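Skoven co-op beta - first impressions?

Posted September 19, 2025

mudlark_lo
Seven hours into the Skoven beta and I love it! The fog, the owls, the way your lantern gives you away... Played on the old console and it held up fine. 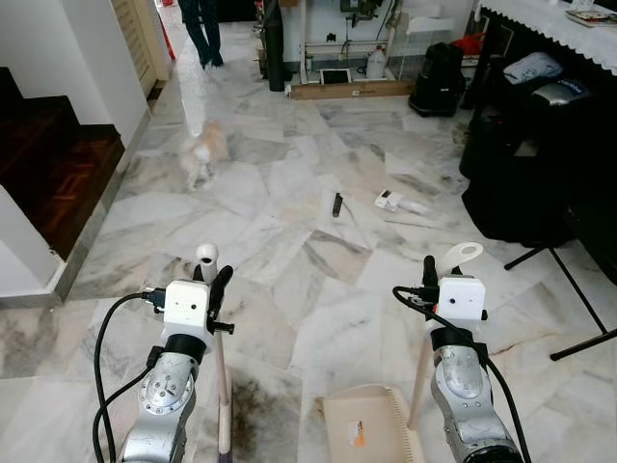

Reply 1 - tinpot88
Glad you had fun, but 30 frames on the old box felt rough to me. Hokico fixed that in their last game, so I'm hopeful.

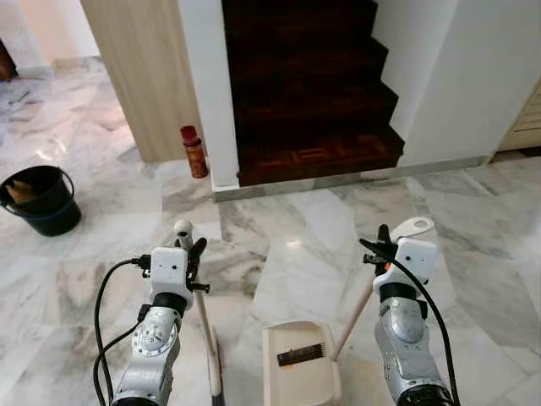

The bow is the star though. Full draw, hold your breath, let go - so good! I'd play a whole game of just that.

Reply 2 - mudlark_lo
Disagree on the frame rate, I stopped noticing after the first camp. Bow is great, yes!!

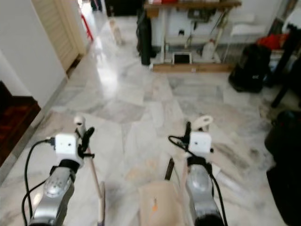
Does progress carry over to the full game in January? Only your cosmetics do, levels get wiped.

Reply 3 - jellyroll_k
Wiping levels is fair. The Võ map is too big for 2 players, and I spent roughly 40 minutes looking for my buddy.
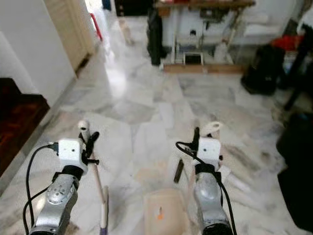 Marble floor, white grippers

Reply 4 - tinpot88
No way, Võ is the best map in there. Try the river route, and bring rope.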